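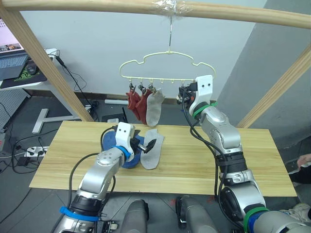
3.2 Hanging socks on clip hangers

Small items were the slow part of every laundry session we logged. Shirts, towels, fine. Socks took up a good share of the time and most of the complaints, so they get their own section.

Figure 3. Socks clipped by the cuff to a wire hanger on a wooden frame, with more socks on the table.

Materials. One wire hanger with small clips along the bottom bar, hung from a hook taped to the top rod of a light wooden frame. Table in front, wood-grain top. Socks in plain colors — red, light gray, dark blue — taken from the Vudham set (24 pairs, adult sizes, all washed at least once before use). Patterned socks were left out; pairing them is a diferent problem and Karabulut handles it better than we could.

Procedure. Socks start on the table. Each one is picked up, turned so the cuff points up, and clipped at the top edge. Toe hangs down. Cuff hanging was chosen over toe hanging after a short trial at Sorov, where toe-clipped socks came off with a dent in the knit. Matching colors go side by side where possible, but the order was not enforced.

Bunched socks need an extra step. Flatten first, then find the cuff. Skipping this gave clips that caught two layers of heel and let go later. We logged some 400 hangings, and a clip was redone up to 15 times in a single session, nearly all of those on bunched socks.

Balance. Loading one half of the bar first makes the hanger tip. With light socks it hardly matters. With thick ones the bar swings and the next clip is harder to reach — alternating sides helps but costs time, see Table 2. Coltotar used a rigid rack and did not have this problem, so thier times are not directly comparable.

Color labels for the full set were checked by Aarti Chaudhary in April. Drying times were not measured.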